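Chapter 8
Setting the Play Table

Before we get to menus and pretend shopping lists, I'd like us to spend a little while with the table itself, the way you might linger in a kitchen before anybody starts cooking. A white top is my favorite, and a few pieces of toy food are plenty to begin with - a slice of orange, a strawberry, a bottle of ketchup on a plate. 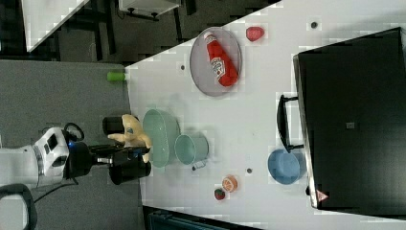 Homa Farahani wrote to me that her group ignored the food completely until she put out fewer bowls, and I have come to think she is right about that!

So start small, and let the dishes have some air between them.

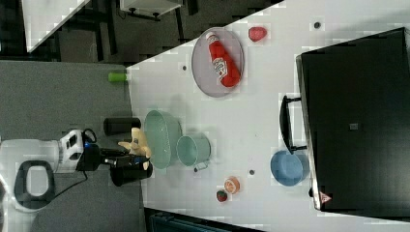 Ketchup, you'll find, gets into everything, soup and cake included. Let it. Children of four and five are sorting out what belongs with what, and they do it by trying the wrong thing first, very happily.
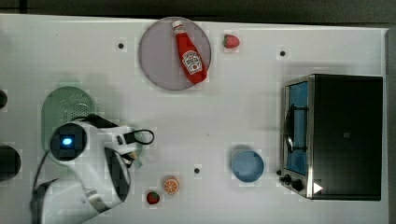
Later in the chapter we will come to washing up and putting away, and to the 12 table layouts at the back of the book. For now, just look at how the pieces sit together. 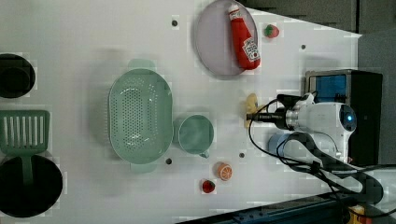

Figure 8.4 Plate, ketchup bottle and mint-green colander on the play table.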